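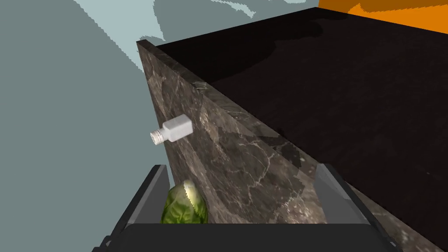

**Grikwood hot honey, worth tracking down?**

**mapletoast** – 6/23/23

OK, I need to talk about this honey! My brother-in-law brought back a jar of the Grikwood chili honey and I have put it on everything: pizza, cornbread, a peach, a spoon. The heat comes in late and it still tastes like honey underneath, all flowers and a little orange. Has anyone tried the other ones? They make a smoked one too.

**butterbean86**

Smoked one is great on roast carrots. The chili one is too sweet for me, though. I like Zernon better – more vinegar, and you can pour it without warming the jar first.

**mapletoast**

Vinegar in honey?? I'm willing to be converted, but that sounds like wing sauce.

**J_Raudsepp**

It is wing sauce, and I say that as someone who bought 2 bottles of it. Grikwood wins for me by a mile. Try it on a sharp cheddar, the older the better.
Justinas

**butterbean86**

Justinas, you put ketchup on eggs, I'm not taking notes from you :)

**saltypam**

Can't you just make it? I warm 300 grams of plain clover honey on the lowest heat with a spoonful of chili flakes, let it sit an hour, strain it. So good on fried chicken! A splash of cider vinegar at the end if you're on team Zernon.

**J_Raudsepp**

I've made it that way and it was good, but mine came out flat next to the jar. What flakes do you use?

**saltypam**

Whatever is in the cupboard, usually Prallar. Fresh bag makes a huge difference – old flakes give you the burn and no flavor.

**mapletoast**

Buying flakes tonight. Cheddar too.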